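Havura Control Stack: Pre-Release Safety Inspection Checklist, Simulated Household Tasks
October 2018
Inspector: Viera Kolář
Reviewing engineer: Mirjam Leemans
Software under inspection: Morin motion planner, Esik perception module
Site: Junport simulation server

Each item is marked Pass, Pass with comment, or Hold. A Hold must be cleared in writing by the reviewing engineer before the build is moved to hardware.

Section A. Startup and limits

A1. Joint position and velocity limits load from the signed configuration file. Pass.
A2. Planner refuses to start when the configuration file is missing or altered. Pass.
A3. Emergency stop command is accepted in every planner state. Pass with comment. The stop was accepted in all states, but the log entry for a stop during replanning carries the wrong state name. Correct before the next build.
A4. Gripper opening command is confirmed by the joint reading before an approach begins. Pass.

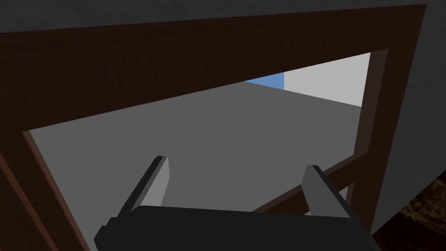

A5. Approach speed is reduced inside the boundary zone of any fixed furniture. Pass with comment. The reduced speed is applied correctly. The zone is taken from the collision model, and the operator display still draws it from the visual model. The two should come from one source.

Section B. Two-arm operation

B1. Planner checks each arm against the other arm and against the torso. Pass.
B2. A held object is added to the collision model of the arm that holds it. Hold. The object is added when the grasp is reported, but its full length is not always used. Long or thin parts may extend past the attached shape. Kolář requests that the bounding shape be rebuilt from the object mesh at the time of grasp.
B3. The idle arm keeps its commanded posture while the other arm is moving. Pass.

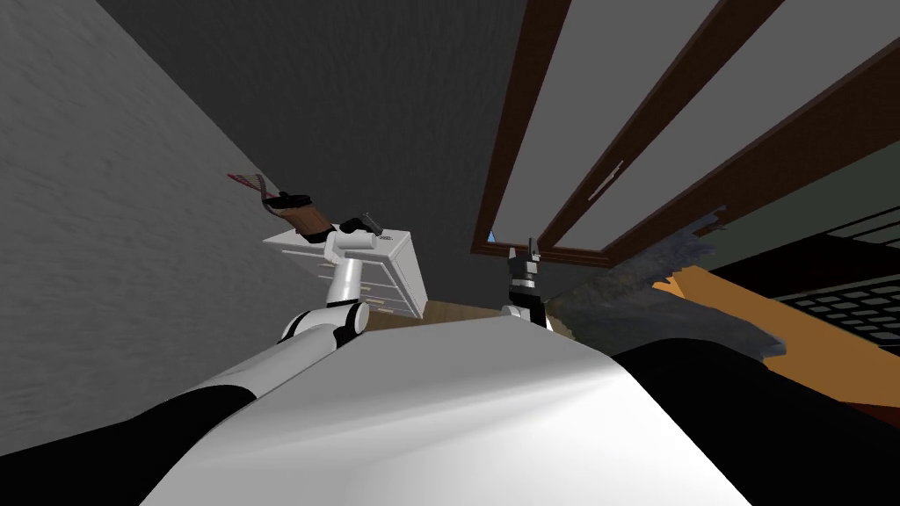
Does a Hold on B2 stop all testing of the build?
Testing in simulation may continue. The Hold applies only to the transfer to hardware, and to any report that lists held-object collision checking as complete.

Section C. Perception

C1. Handle pose estimates are rejected when confidence falls below the set threshold. Pass.
C2. Estimates remain stable when the wrist camera is rotated. Pass with comment. Two of nine runs showed a brief flip in the handle axis. The planner waited for a stable estimate in both runs, as required. Leemans asks that the flip be recorded as a warning.
C3. Flat, untextured surfaces are not reported as free space without a depth reading. Pass.

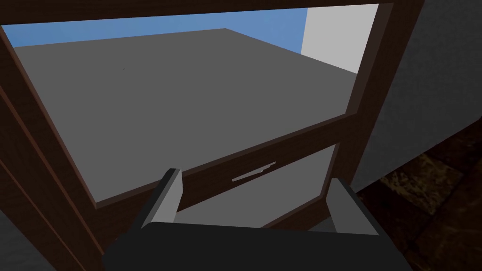

Item C2. Wrist view with the gripper open and the light gray handle on the wooden crossbar.

Section D. Grasp control

D1. Finger closing stops when the force limit is reached on either finger. Pass.
D2. Contact on one finger only causes the controller to recenter before closing. Hold. The recentering step is skipped when the planner has less than 4 seconds left in its time budget. The step must be completed or the grasp abandoned.
D3. Small fixtures close to the object are present in the collision model. Pass with comment. Narrow brackets and similar parts are merged with the wall behind them. Acceptable for this build.

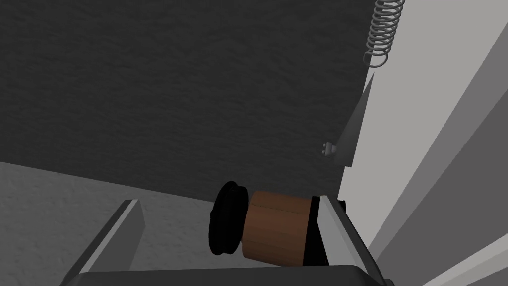
Item D2. Cylindrical object lying between the open fingers, closer to the right finger.

Section E. Release status

Items on Hold: B2, D2.
Comments to be closed before the next build: A3, A5, C2.
The D3 comment is carried forward and will be reviewed with the next Esik update.
Transfer to hardware: not approved.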